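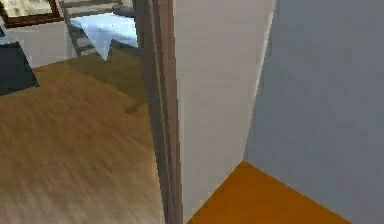

Keeping Beer at Home: Tips for the Cupboard, the Fridge and the Glass

When I started to buy better beer, I kept it the same way I kept everything else, on the shelf above the stove. After one summer I opened a bottle of pale ale that I had paid good money for, and it tasted like wet paper. The brewery was not guilty, it was my shelf. Since then I have read a lot, asked a lot and spoiled a few more bottles, and these are the things I do now.

Where to put it

Beer wants a dark place with a steady temperature. The bottom of a hall closet is good. The top of the refrigerator is the worst place in most kitchens, it is warm there all day and it shakes a little. A garage is fine in winter if it does not freeze, but by June I move everything inside.

Light is the other enemy. Brown glass protects quite well, green glass only a little and clear glass not at all. If you have green or clear bottles, leave them in the carton and close the flaps. Cans do not care about light, but they care about heat the same as bottles.

Keep bottles standing up. I had mine lying down like wine for a long time because it looked nice in the rack. The yeast then settles along the side and you pour it all into the glass. Bottles with a cork I also stand up now, though I know people who disagree with this.

Write the date

Many small breweries print the date with a stamp that rubs off with a wet finger. When I come home I write the month on a piece of masking tape and stick it on the neck. Use pencil, the ink from a ballpoint runs in the fridge. Put the newest at the back.

What to drink first

Hoppy beers first, always. After two months the nice smell is mostly gone, even cold. Wheat beers and light lagers should also not wait long. Dark strong beers can stay for a year or more, and some of them become softer. I keep these in a separate box so that I am not tempted when the fridge is empty.

Last year I cleaned out the back of the closet and found a Grunetti porter I had forgotten completely. It was still good, a bit like soy sauce at the end. The Pomare golden ale next to it went into the pancake batter.

Cooling in a hurry

Wrap the bottle in a wet dish towel and put it in the freezer for 20 minutes. Set a timer! A frozen bottle can crack, and cleaning beer ice out from behind the freezer drawer is a bad way to spend the evening.

Faster is a bucket with half ice and half cold water and a good handful of salt. Turn the bottles now and then. Ice without water cools more slowly, as it touches the glass only in a few places. Rinse the salt off before you open anything.

Not every beer should be so cold. A stout I take out half an hour before drinking.

Glasses

Most trouble with foam comes from the glass. Grease from the dishwasher, or from the cloth you also used for the frying pan, kills the foam in one minute. To check a glass, wet it inside and sprinkle a little salt. Where the salt does not stick, there is fat.

I wash beer glasses by hand, before the other dishes, in hot water with a very small drop of soap. Rinse twice. Let them dry upside down on a rack and not on a towel, because on a towel the air inside stays damp and takes a smell. For an old gray film, fill the glass with warm water and a spoon of baking soda and leave it overnight.

Before pouring, rinse the glass with cold water. The foam comes up more even.

Growlers and swing-top bottles

Rinse the growler the moment it is empty, three times with hot water, and leave it open to dry. Closed and forgotten, it will smell so strongly that you need a second cleaning with oxygen cleaner. Rubber rings on swing-top bottles get hard with time. A bag of new ones costs almost nothing – I change mine once a year and boil them for a few minutes first.

A full growler keeps well for some days in the fridge. After you open it, drink it by the next evening.

Stains and smells

Beer on the carpet: press with a dry cloth, do not rub. Then cold water with a little white vinegar, and press again. On a wood floor wipe at once and go over it with a damp cloth, or it will be sticky for a week and all the dust will stay there.

For labels that do not want to come off, soak the bottles in warm water with washing soda. My neighbor Fletcher Nepia uses cooking oil for the glue which remains. It works well, but wash the bottle properly after that, for the reason I gave under Glasses.

Leftover flat beer

Half a bottle of flat lager is enough for a batter for fish or onions. Dark beer goes in the pot with beef and carrots. A very bitter beer I would not cook for a long time, it becomes more bitter when the liquid goes down. You can freeze leftovers in an ice cube tray – mark the bag, mine looked exactly like frozen broth.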